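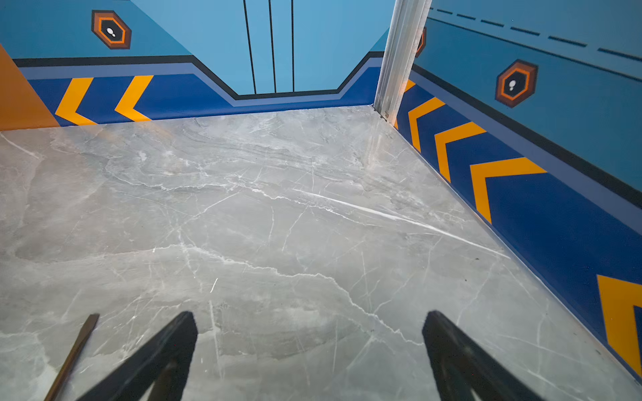 Why does the nightly stock export from the Cladau site stop part-way through the file?

The export job hits the memory limit set for the scheduler account and is killed before the last batch is written. Raise the limit or lower the batch size.

**Ticket 342 — Trutonent export, Cladau**
**Status:** open, workaround in place
**Opened:** 2023-02-15

**Symptoms**

- File arrives at Plindach on time but is short. The closing row is missing.
- Import at Plindach rejects it with `unexpected end of file`.
- Running the same job by hand from an admin login gives a complete file.
- The MacRitchie export uses the same version and is not affected.

**Checked**

1. Disk space on the export share. Plenty free on both volumes.
2. Network transfer. Checksums match at both ends, so the file is already short when it leaves Cladau.
3. Job log. Last line is always `writing batch`, with no error after it. Log level raised to 3, no change.
4. System log. Shows the process being killed, at the same second as the last line in the job log.
5. Account limits. The admin login has none. The scheduler account has a limit left over from the old server.

**Cause**

Batch size at Cladau is 1000 rows. MacRitchie is set to 32. Each batch is held in memory until it is written, and the item notes field at Cladau is long — some entries are whole delivery histories pasted in by hand.

**Workaround**

In `export.conf` on the Cladau server:

```
batch_rows = 32
close_on_fail = yes
```

Restart the scheduler after saving. A reload does not pick up the new batch size. The second line makes the job return a failure code if the closing row was not written.

Test run from the scheduler account finished and Plindach accepted the file. The run is slower but still ends before the import window.

**Outstanding**

- Memory limit on the scheduler account to be reviewed. Change request raised, not yet approved.
- Rejected files are still in the Plindach inbox. Do not delete them until the stock figures have been compared.
- Default batch size is missing from the Trutonent setup notes — to be added.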